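# Teaching the arm to hold a pen without dropping it

If you followed the last page, your arm now moves where you tell it and stops when you ask, and I hope you took a minute to enjoy that before reading on! This part covers the grip. We'll work with a plain marker, which makes a good first object: straight, light, cheap, and easy to stand back up when it falls over (mine fell over a lot).

**You'll need**

- the arm with the gripper bolted on and the wrist camera plugged in
- a capped marker
- a small screwdriver
- thin rubber or foam tape, if your fingers are bare

## Set the closing point

1. Open the gripper all the way and run the homing routine. It should settle at 0.
2. Hold the marker upright between the fingers with your own hand, down low, so most of the barrel sticks up past the tips.
3. Close in steps of 2 until you feel it take hold, then let go gently.
4. Write that number down. On my build it came to 112.

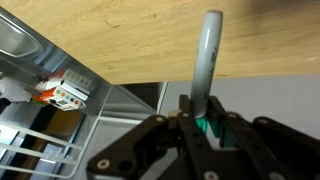

Give the arm a slow wave from side to side once you have your number. If the marker leans, add one step and try again, but please don't just crank it shut — I did exactly that in July and stripped a servo gear, and Shiyu Xia was very kind about lending me another.

## Check the wrist view

Open the camera window and look for the place where the fingers meet the marker. You want to see both fingertips at the same time. If one is hiding, loosen the camera bracket, tilt it a hair, and snug it back down. Lorne Hawthorne keeps his tilted further back than I do and gets on fine with it, so go with whatever you find easy to read.

## Save it

Type the closing number into `grip.cfg` on the line marked `hold`, and put 56 on the line marked `speed`. Faster works too, but I like to have time to reach the stop button. Restart, pick the marker up ten times, and if it slips on more than one of those, go back to step 3 — or add a strip of tape to each finger and set the number again from the start.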